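Etico Hand-Held Gripper Set — Planning and Budget Page

Sold by Rilico, Gikthorpe. Page updated January 25, 2023.

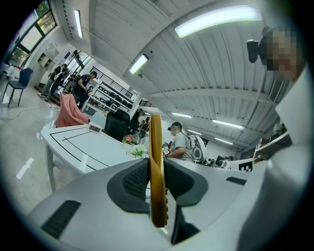

How many sets should a small team order first?
Two sets are enough for most teams. One is in use while the other is on charge or being cleaned, and you can add more when you know your weekly hours.

Price and what is included

The set costs $1,335 without tax. In this price you receive the gripper with a white housing, one pair of soft pads, the charger, a cable of two meters and a carry case. The computer for storing your recordings is not included. Please check with your IT department before ordering, as many office laptops have too little disk space for a full day of work.

Parts that wear

Pads and fingers are wearing parts and they should have their own line in your budget. A pair of pads costs $22. How long they last depends on what you pick up: cardboard and rough fabric are hard on them, smooth plastic is not. We advise to order spare pads together with the set, so that you pay shipping only once. Fingers are changed with the small key in the case, and no other tool is needed.

Space and tables

A normal work table is fine. Leave free space on all sides so the operator can walk without turning the wrist too much. If several people will work in the same room, plan the power outlets before the furniture arrives. Moving outlets later is expensive — some customers spent more on this than on the pads for the whole year.

Training

One half day on site is offered by Espinoza, our service partner. It is quoted separately and the travel cost depends on your distance from Gikthorpe. Groups who have used a similar tool before can usually begin with the printed guide only.

Delivery and payment

Sets in stock leave our warehouse within one week. Larger orders are confirmed in writing with a delivery date. The present price list is valid until the end of June. Schools and universities may pay after delivery, other customers pay when ordering. For a written quote, send us the number of sets, the number of spare pads and your delivery address.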